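Pida cell

The Pida cell is a simulated two-armed robot workstation maintained by Clarkow, a software firm in Pallton. It consists of one robot, one office and a maintenance schedule longer than either would seem to need. The cell exists only as software, a fact that was expected to keep its upkeep costs near zero and has not.

Setup

The cell was assembled in March by Uchenna Aliyu, who also wrote its manual. The robot is loaded first, with both arms folded, and the furniture is loaded around it. Loading in the opposite order is permitted by the software and tends to place a chair inside the robot, after which the physics engine settles the matter by force.

Once the room is in place, the arms are extended toward the main table and each joint is compared with its stored zero. The head view is checked at the same time. Its tilt is set by a single value in the configuration file, and the manual devotes 9 pages to that value.

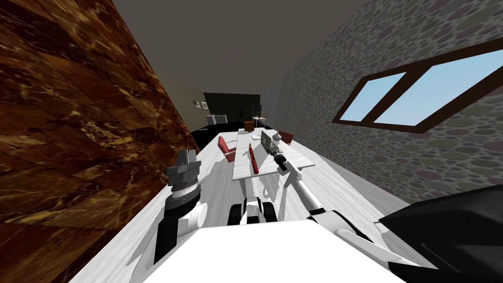
Both arms of the Pida cell extended into the simulated office, seen from the robot's own height.

The standard check, known as the Ajayi routine, has eight steps and takes up to 90 seconds. It covers joint limits, collision shapes and the contact settings of the gripper fingers. A robot that fails any step is reloaded from the last good copy, a form of repair that mechanics in other fields can only envy.

Gripper care

Simulated fingers do not wear out, but their settings drift whenever someone improves them. The most frequent fault is a mismatch between the visible finger and the invisible shape used to calculate contact. When the invisible shape is too large, objects are pushed away before anything appears to touch them. When it is too small, the fingers pass through a bottle with great confidence and report success. 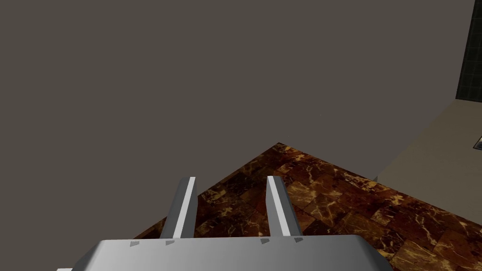
Finger alignment is tested with nothing in the grip. The jaws are commanded to a set opening, the position of each finger is read back, and the two values are compared. A difference between them usually means that one finger has been edited and its partner forgotten. The approved remedy is to copy the correct finger and mirror it. Adjusting the wrong one by hand is discouraged in the manual, in capital letters.

Friction is checked last, using a test block that is lifted, held and lowered. Earlier versions of the cell used a much higher friction value, under which the block could be picked up perfectly and never put down again.

Service log

Every reload, edit and failed check is written to a plain text log. By 02/07/2021 it held 2700 entries, the longest of which concerns a table leg. Entries may be corrected but not deleted, and the original setup notes remain at the top, including an estimate that the cell would need no maintenance.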